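Undervolting your graphics card, the quick version

Card runs hot, fans scream, you want it quieter. Undervolt it. Takes an evening, costs nothing, and you can undo the whole thing with one click. I did mine in November on an older dual-fan Karamanlidis card and have left it alone ever since.

Quick warning before the steps. Unstable settings can crash the PC. Save your work, close everything. It won't kill the card, you're feeding it less voltage, but losing a half written document is annoying enough.

What you need

A tuning tool. I use Clorker, free, ugly, works. Whatever came in the box with your card is probably fine too as long as it shows a voltage/frequency curve. If it only has a power slider you can't follow along, get something else.

A stress test. Pronitz has a looping one that's good for this. A heavy game works as well, and is often better at finding crashes.

Something to write in. Paper, notes app, don't care. You WILL forget which number was stable.

Step 1. Get your baseline

Everything stock. If you have an old overclock saved, reset it. Reboot. Run the stress test till the temperature stops climbing, then write down clock speed, temperature, power draw, fan speed. Mine sat at 183 watts. Take the number after it settles, not the spike in the first few seconds.

Close the browser first. Video in a background tab messes up the readings and I wasted a whole run that way.

Step 2. Open the curve

In Clorker it's the little graph button next to the core clock. Voltage along the bottom, clock up the side. Lots of dots. Each dot is what speed the card tries to run at that voltage.

Find the dot nearest the clock you wrote down in step 1. Look straight down, that's the voltage you're on now.

Step 3. Pick a lower voltage

Go small. A couple of dots to the left is plenty for a first try. Click that dot and drag it up until it sits at your baseline clock. Then flatten everything to the right of it so it's level with that dot, or the card will just boost past your setting and you've done nothing. In Clorker you select the dots on the right, pull them down below your line and hit apply, it flattens them for you.

Mine ended up holding 1,644 MHz. Yours will be diffrent, even on the same model. Don't copy numbers off forums. 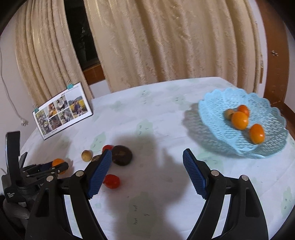

Step 4. Test it

Stress test again, same settings as before. Watch for flickering, colored dots, black screen, driver reset. Any of those means too low, go back one dot to the right and try again.

If it survives, play something for an evening. Treasa Dolan, who got me into this, runs 3 different games before she calls a setting good, and she's right. My first one passed the stress test clean then died in a loading screen.

Step 5. Go lower, or stop

Passed everything? One more dot left, repeat. I got 7 tries in before it started crashing, then backed off two dots for safety. The last little bit isn't worth it. Summer heat can tip a borderline setting over.

Step 6. Save and set to load at startup

Save to a profile slot. Tick "apply at startup" only when you've had a few days with no crashes. If you tick it too early and it's unstable, boot into safe mode and uninstall the tool, settings go with it.

Then redo the fan curve. Lower temps don't help your ears if the fans are still on the old agressive setting.

Common problems

Curve shifts by itself after a reboot: it moves a bit with temperature. Set it when the card is warm.

Score dropped but no crashes: the card is probably holding the clock on paper and losing speed anyway. Give it one dot more voltage and compare again.

Clerkalwood laptops: the curve is locked on most of them. Marilou Tagle asked in the comments last time, and no, I haven't found a way round it. Will update if I do.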